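## Unit 4: Collecting demonstrations for a two-arm task

Instructor: Dr. S. Montoya, Standdale laboratory section

A policy trained by imitation can only reproduce behavior that its examples cover. For the course project, each group collects demonstrations of food handling and submits them to the shared Lovberg set, which holds 2450 episodes at present. 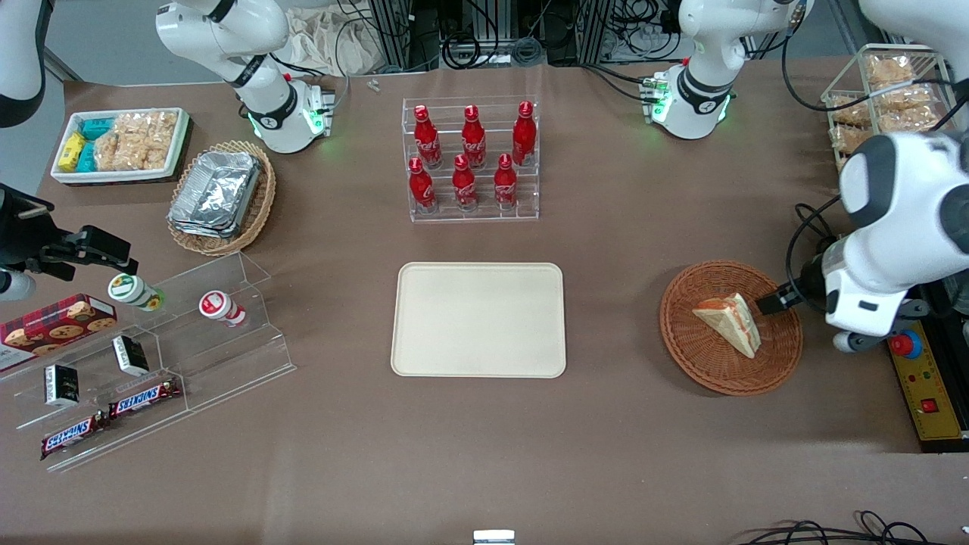 An episode begins when the operator takes control and ends when both arms are back at rest. It should contain one complete instruction and nothing else. The instruction must name the object and its location in plain terms; "take the sandwich from the round basket" is acceptable, while "pick up the food" is not, given a table that also holds bottles, foil containers and candy bars. Groups may reword an instruction between episodes - the meaning must stay the same.

### 4.1 Variation

1. Change the position and angle of the target object before every episode. Small changes are sufficient.
2. Keep failed grasps that the operator corrects. Discard episodes in which the operator gives up.
3. Review the wrist view as well as the fixed view. The target and both fingertips should be visible during the approach. 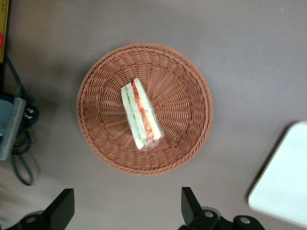
### 4.2 Submission

Each group submits 30 episodes by Tuesday. Episodes longer than 600 frames are to be split or recorded again. Label files follow the Stakstead template, with one line per episode.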